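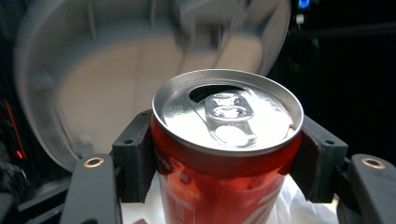 Vol. 40, No. 11

Hatlow to start charging deposit on drink cans in July

Shoppers in Hatlow will pay a small deposit on every canned drink they buy starting in July, under a plan the town council approved Sunday night after a meeting that ran past 11 p.m.

The deposit will apply to soda, beer, sparkling water and energy drinks sold in aluminum cans. Customers will get the money back when they return the empties to a store or to the town's transfer station on Goretti Road. Glass and plastic bottles are not covered, although the council left room in the ordinance to add them later.

Eckhard Lammers, the town's public works director, told the council that cans are the easiest place to begin. They are light, they stack well once crushed, and scrap buyers will take them in almost any quantity. The town already sells the aluminum it collects at the curb, but much of what residents throw out goes into the regular trash and is hauled to the county landfill.

"We pay to bury it," Lammers said. "I would like to stop paying to bury something people will buy from us."

A petition in favor of the deposit drew 1,070 signatures over the winter. It was circulated mostly by parents of students at the high school, where the sports boosters have collected cans to pay for team travel for years. Under the new rules the boosters can turn in cans for the full deposit, which is worth more than the scrap price they get now.

Store owners were divided. The Mägi grocery on Depot Street, the largest food store in town, said it would take returns at its service counter and planned to put in a machine by the loading entrance once it knows how many cans to expect. Smaller shops said they have no place to keep sticky empties and do not want to draw ants in the summer. In response, the council exempted stores with fewer than nine employees from taking returns. Those stores will still have to charge the deposit and pass it on to the town each month.

Several speakers asked what would stop people from bringing in cans bought in neighboring towns that charge nothing. Lammers said cans sold in Hatlow will carry a sticker for the first year, applied by distributors, and that only cans with the sticker will be refunded. One distributor, Zuvent Beverage, objected to the stickers in a letter to the council, saying they would slow down deliveries and raise its costs. The company asked for a limit on how many cans a single person could return in a day instead. The council voted down that change but agreed to review the sticker rule in the fall.

Cans must be empty when they are returned. They do not have to be rinsed, and the pull tab can be left on or taken off. Crushed cans will be accepted at the transfer station as long as the sticker can be read, but stores may turn them away because return machines have trouble with them. Cans that have been cut open or burned will not be accepted anywhere.

Residents who do not want to make the trip can keep putting cans in their curbside bins. The town will hold on to the deposit from those cans and use it to cover the cost of the program. Any money left over at the end of the year will go toward repairs at the transfer station, where the scale house roof has leaked since the spring storms.

The ordinance passed with two members opposed. Both said they supported recycling but thought the deposit would fall hardest on people who buy groceries on a tight budget and have no car to bring the empties back.

The public works office will mail a one-page guide with the next water bill. Store owners who have questions about the exemption can pick up a form at the town hall front desk, which is open until 4 p.m. on weekdays. Transfer station hours will not change.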